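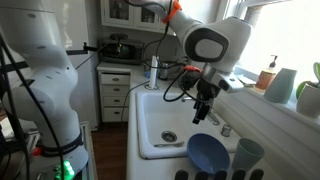

Two white robot arms, one reaching toward the sink.

About Sollance

Sollance is a personal style studio and small school in Palcombe. We help people work out what to wear, what to keep, what to have altered and what to stop buying. We also train people who want to do this work for a living. The two sides share a building, a staff and a large number of clothes racks.

We are at 402 Lenz Street, on the second floor, above the shoe repair shop. Most people find us because a friend has been here. Some come after a new job or a move. A fair number come because they have a full closet and wear the same four things out of it.

How we started

Dörte Teuber opened Sollance in 2000. She had worked for years in the alterations department of a clothing store and had seen the same thing over and over. People brought in clothes that could be made to fit, and that they still would not wear, because the color was wrong for them or the garment belonged to a life they did not have. She began offering an hour of advice along with the hemming. Within a year the advice was taking up more of her day than the hemming, and she rented a room of her own.

The first studio was one room with a curtain across the middle. Clients changed on one side and Dörte kept her sewing machine on the other. Svenja Lindemann joined as a second stylist and brought her own mirror, a three-panel one that we still use in Fitting Room B. When the room got too small we moved to Lenz Street. The current space is 2942 square feet, including storage, and it has north-facing windows along one side, where we do all of our color work.

The school came later. Former clients kept asking whether they could sit in on sessions and learn how we did it. At first we said no. Then we let two of them follow Svenja for a season, and one of them, Joscha Kuhlmann, is now head of training.

What we do for clients

Wardrobe review. A stylist comes to your home and goes through your closet with you. We look at everything you own that you could wear outside, including shoes, bags, coats and belts. You try things on. We sort into keep, alter, store and let go. You make the final decision on every piece, and we do not remove anything from your home unless you ask us to. A review takes most of a day for an average closet. If yours is very large we will split it into two visits.

Color session. You come to the studio without makeup, if you normally wear it, and we hold fabric in different shades near your face in daylight. We note which ones work and give you a set of swatches to carry when you shop. We do not sort people into seasons. Dörte tried that system early on and found that many clients fell between the categories, so our swatch sets are put together one at a time.

Fit and alterations. Lieselotte Haberkorn runs the workroom. She takes hems, waists, sleeves, linings and zippers. She will also tell you when an alteration would cost more than the garment is worth. She does not take leather or fur, and she does not take formal gowns in the last week of August, when the workroom closes.

Shopping help. We can go with you, or go ahead of you and put things on hold so that you only try on what is worth trying. We do not take commission from any store. Our fee is the same whether you buy ten things or none.

Occasion dressing. Weddings, interviews, funerals, reunions, speaking on a stage. Please give us as much notice as you can, especially if anything will need to be altered. Funerals we fit in when they come up. 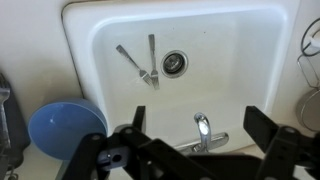
A pair of forks in the sink.

How we work

A first appointment is a conversation. We ask what you do all day, how you get to work, what your house is like in winter, which clothes you reach for and which ones you avoid. We ask what you can spend in a year. You may bring photos of outfits you like, and we find it useful if you also bring photos of outfits you have worn and felt good in, even old ones. You do not need to dress up to meet us.

After that we write a short plan. It lists what you already own that works, what is missing, and the order in which we would deal with it. Some clients take the plan home and carry it out on their own. That is fine with us. Others book the rest of the work here.

We keep your measurements and notes on file so you do not have to start over each time. If you would like your file destroyed, tell the front desk and it will be done. We do not use before-and-after photographs in our advertising, and we do not post pictures of clients.

We dress people of any size, age and gender. Fitting Room A is on the same level as the elevator and is wide enough for a wheelchair and a second person. The chairs in both rooms have arms. If strong light or noise is difficult for you, ask for an early appointment, before the workroom machines are running.

The Cesora course

Cesora is our training program for stylists. It is meant for people who want to see clients, either on their own or on a store's staff, and it also suits tailors and dressmakers who want to learn to give advice. You do not need a background in fashion. You do need to be able to thread a needle, or be willing to learn in the first week.

Each group has 10 students. We have been asked to make it larger and have decided against it, as the fitting rooms will not hold more and students need time with real clients. The subjects are color, proportion, fabric and fiber, basic garment construction, closet review, budgets, and how to talk to a person about their clothes without hurting them. The last one takes the longest to teach. Joscha leads it, and he uses recordings of his own early sessions, including some that went badly.

Students practice on each other first. After that they practice on volunteer clients, who get a free session in return for filling out a feedback form. If you would like to be a volunteer client, ask at the desk. The list is usually long and we go through it in order.

There is a written test on fabric and care labels and a practical exam with a client the student has not met. Those who pass receive the Cesora certificate. Those who do not may take the practical again with the next group at no charge. We do not promise jobs. We do keep a list of stores and studios that have asked us for names, and we pass it on to graduates.

The next group begins in August. Applications are open now, and there is no entry essay. We ask for a one-page form and a half-hour talk with Joscha or Svenja, in person or by phone.

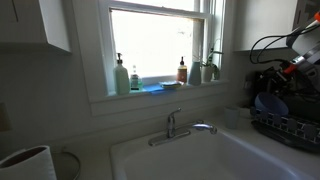
The fee covers all instruction, a swatch kit, a tape measure, a pin cushion and the fabric samples used in class. It does not cover shears. Lieselotte has opinions about shears and will give you her list if you ask for it. Payment can be spread over the length of the course.

The swap rail

Near the entrance there is a rail of clothes that clients have let go and agreed to pass on. Anyone with an appointment may take from it or add to it. Items should be clean, with working closures. Coats go on the separate rack by the stairs. What has not moved after a season goes to a charity shop in town. We have never charged for anything on the rail and do not plan to.

People

Dörte Teuber, founder. Still sees clients in the mornings. Does most of the color sessions.

Svenja Lindemann, senior stylist. Wardrobe reviews, workwear, and anyone who says they hate shopping.

Joscha Kuhlmann, head of training. Runs Cesora. Also handles menswear and suits.

Lieselotte Haberkorn, workroom. Alterations and the construction classes.

Ingeborg Grube, front desk and accounts. If you have called us, you have talked to Ingeborg. She keeps the calendar, and changes to appointments should go to her and not to your stylist.

Visiting us

The studio is open by appointment. The street door is to the left of the shoe repair shop, and the bell is marked Sollance. The elevator is at the end of the hall. Street parking on Lenz Street is limited in the afternoon, and there is a public lot behind the library, a short walk away.

If you are dropping off alterations you do not need an appointment, but please pin a note to each piece with your name and phone number. Bring the shoes you plan to wear with any pants or skirt that is being hemmed.

Prices for client services and for the course are on their own pages. Gift certificates are sold at the desk and do not expire.

Page updated 20 May 2024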